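4.2 The water bottle

Of all the things we put out on the table, the one I got most attached to was the plainest: a see-through plastic water bottle, the sort you buy at a station and forget in your bag. I had expected the mugs to be the interesting part of this study (Section 4.1) and I'd have been quite happy to drop the bottle in the first week. I'm glad my co-author talked me out of it.

To go back a bit. The Clekavard set has 28 household things in it, and each one gets what we call a handling sheet. The sheet says where you'd naturally take hold of the thing, what changes about it as it gets used up, and which bits come off. For a wooden spoon the sheet is nearly blank. For the bottle it ran over the page, and then I had to ask for a second page, which the form (we borrowed it from Stasov, with a few boxes crossed out) didn't really allow for.

Most of the trouble is the cap. With the cap on, a bottle is a shut thing and people are fairly careless with it. They'll lay it down, throw it in a bag, pick it up by the top with two fingers. Take the cap off and everybody slows down, even when there's hardly anything left inside. I watched myself do this at my own desk for most of June and I couldn't stop doing it once I'd noticed. So on our sheets "bottle, capped" and "bottle, open" are two entries, and I'd argue they ought to be two entries in Skedex as well, where at present they share a single line with "flask".

Then there's how much water is in it. We went with 4 fill levels: full, half, low and empty. I wanted more, but the low ones were hard enough to tell apart by eye and we'd have ended up arguing over every sheet. A full bottle feels stiff in the hand and a low one gives when you squeeze it round the middle, at least with the thin-walled kind we bought. An empty one, open, on a smooth top, will go over if you so much as brush it with a sleeve. I mopped up after the half-full ones more often than I'd like to put in print.

Being transparent doesn't help either. You look at the bottle and what you mostly see is whatever's behind it, so against a pale background the sides nearly vanish and you're left with the coloured parts to go on. When we asked people to mark the outline on a printed photo, they'd start from the neck or the label and sort of guess the rest (lots of rubbing out!). Oyewole's guide to sorting kitchen things suggests putting a dark cloth behind anything clear. We tried it, and it does make the outline easier to find, but then you've got a table that looks like no table I've ever eaten at, so we went back to the plain one.

For the low, open entry in Figure 3 the red parts do most of the work. There's a band just under the thread of the neck and a strip of label near the bottom, and between them you can judge the height pretty well even though the plastic shows the wall straight through. The hold is at mid-height, which matches what our handling sheet gives as the first choice for this entry.
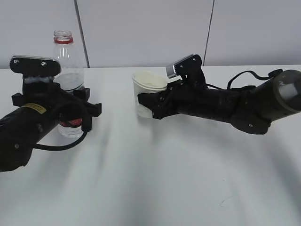

Figure 3. Water bottle, open, low fill, held upright at mid-height over a white tabletop.

We also kept a note of where people put the bottle back when they'd finished with it. I'd assumed they'd return it to wherever it came from. Quite a few slid it towards the back of the table instead, out of the way of their elbows, and they did this more with the open bottle than with the capped one. I don't want to make too much of that. The mugs show a bit of the same thing, though weaker, and the bowls don't show it at all, which I'll come back to in Section 4.3 along with the business of the lids.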